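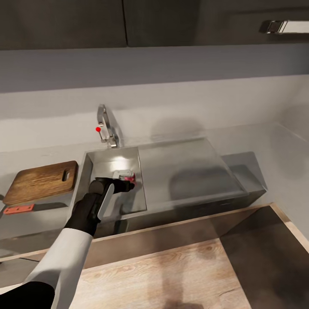
Page 60

Unit 7. Automation in the prep kitchen

Course: Technology and Work. Handout prepared by Shobha Acharya, September 20, 2019. Read before the seminar and bring your notes on Unit 6.

The case for this unit is the Kandport site of Mustonen, a contract caterer that cooks for offices and two hospitals. The site has 71 employees. Eleven of them work in what the company calls the wash and reset area, where sinks are cleared, boards and knives are put back, and counters are made ready for the next cook. Management wants to hand part of this work to a robot arm supplied by a small firm named Clota. The arm is being developed in a simulated kitchen first, with a sink, a counter, a cutting board and small loose items, before anything is bolted down at Kandport.

We use the case because the work looks simple and is hard to write down. Most of the staff in the area have never had a written job description longer than half a page.

What the task consists of

Before anyone could talk about which jobs would change, the work had to be broken into steps. Napaporn Petchrat, the shift lead, did this with Clota's engineer over three weeks. They ended up with 378 separate entries. Many were variations on the same movement: pick up a board by its handle hole, pick up a board that has something lying on it, pick up a board with a knife beside it.

Several points from that list matter for us:

Reaching into a sink is a different job from reaching across a counter. The basin has walls, and an arm that comes in over the front rim has less room to turn. A person leans or changes hands. The arm has one set of fingers and a fixed base.

Small pieces take longer than large ones. The cooks did not expect this. They thought of heavy pans as the hard part of the work.

Things touch each other. When a flat part is tucked under a board, a worker lifts the board with one hand and takes the part with the other, and would describe it as one movement. On the list it is four entries.

Note that the list was made by the shift lead, during her normal shifts, without extra pay. The question of who owns a description like this comes back in Unit 9.

Grasping and judgment

A cutting board is flat and wide. Lying on a counter, it offers very little to hold. If it can be taken by a narrow part or at its handle opening, two fingers are enough, but they have to be placed on opposite sides of the wood before they close. In simulation the team tried many approach angles for this. The close view shows how little space there is between a finger and the edge of the wood.

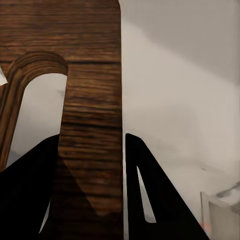
Fig. 7.2. Wooden board and the two black gripper fingers, close view, simulated kitchen.

The staff at Kandport were shown material of this sort at a meeting. Their reactions are worth reading with care. Yaowalak Khunthong, who has worked in the area for nine years, asked what the arm would do with a board that was cracked. The answer was that it would put it back with the others. She said she throws cracked boards away and tells purchasing the same day. Throwing out a cracked board was not on the list of 378 entries. Neither was telling purchasing.

This is what the course literature calls unlisted work. It gets done as part of another task and has no line of its own, so it is easy to lose when that other task moves to a machine. After the meeting Napaporn Petchrat added a second sheet with seven checks that a person must still make. They include cracked boards, loose knife handles and blocked drain strainers.

How the jobs change

Mustonen has said that no one in the area will be dismissed before the end of the trial. It has not said what happens after. The plan for the trial, due to begin in November, has three roles.

Attendant. Stands near the arm, clears what it leaves behind, stops it when needed. Same pay grade as now. The work is lighter on the back and shoulders. It also involves more waiting, and two employees who had tried a similar post at another site said the waiting tired them more than the lifting.

Checker. Makes the seven checks and signs for them. Same pay grade, with more responsibility. The union has asked for a higher grade and has had no reply yet.

Trainer. Shows the engineers how a step is done and says when the arm has done it badly. One post, higher grade, part time. Anong Yimyam has been offered it. She accepted on the condition that she keeps two ordinary shifts a week, so that she does not lose touch with the rest of the team.

Compare this with the Flitska packing hall in Unit 4. There, the new roles went mostly to people hired from outside. At Kandport they go to people who already know the kitchen – for the length of the trial, at least.

Knives

Knives were left out of the first version of the plan. They were put back at the staff's request. A knife left on the counter is the most common cause of cuts in the area, and the workers wanted the arm to take on that risk before it took on anything else. The engineers had planned to leave it for last. A knife is thin, it lies flat, and it is often right beside the board, so the fingers come down close to both.

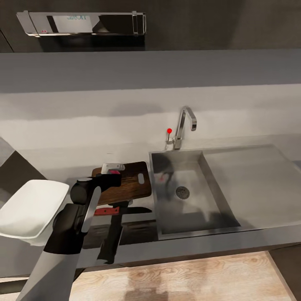
Questions for the seminar

1. Napaporn Petchrat's list was needed to build the system. Should it count as training, as design work, or as part of her normal duties? What would follow for pay in each case?

2. Compare the attendant and the checker. Which role would you expect to be cut first if the trial goes well, and on what grounds?

3. The staff asked for knives to come first and the engineers wanted them last. Write half a page on how each side would define a successful trial.

4. Find one piece of unlisted work in a job you have had. Describe it in enough detail that someone could add it to a list.

Reading for next week

Case file, pages 61 to 74, including Kanyarat Sriwong's interview notes from the night shift. Written answers to question 3 are due at the start of class.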